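Garnport Community Help
Home | Ask | Topics | Members | Log in

White rings on a dark stained dining table – can I fix them without stripping it?

Posted in Furniture and Floors
1726 views | 2 answers | Share

I bought a second-hand dining table in October. The top is stained a very dark brown with a clear finish over it, but I don't know what kind. Someone put hot mugs on it and now there are two cloudy white rings near one end. I can't feel them with a fingernail. I've tried dish soap and a soft cloth and they haven't changed colour at all. I'd prefer not to sand the whole top. Is there something I can try first?

unside_2743

Resa
White usually means moisture in the finish. If the mark were black it would be down in the wood, and that's a bigger job. Go in this order and stop when it looks right.

1. Leave it alone for a few days in a dry room. Fresh marks sometimes fade by themselves.

2. Rub in a little petroleum jelly, leave it overnight and wipe it off in the morning.

3. Find out what the finish is. Put a drop of methylated spirits somewhere hidden, under the edge or inside a leg. If it goes sticky, it's probably shellac, so keep spirits off the top.

4. Try a hair dryer on low, kept moving, well back from the surface. Check it every minute or so.

5. Look at the top from a low angle with a lamp at the far end. Dark brown hides dull patches when you're looking straight down at it.
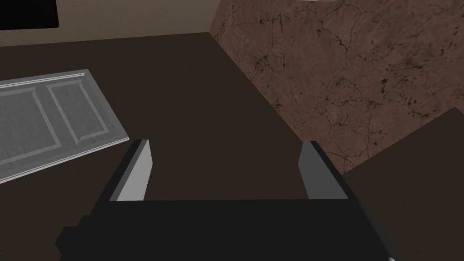 6. Wax the whole top, not only the spots, or you'll end up with two shiny circles in place of the white ones. Use a dark wax so it doesn't dry pale in the grain.

Helpful (14) | Share

Kristof Geerts
Mayonnaise worked on my mum's. Leave it on for an hour. Smells a bit. Get some coasters.

Helpful (3) | Share

Contact | Copyright Garnport Community Help | Back to top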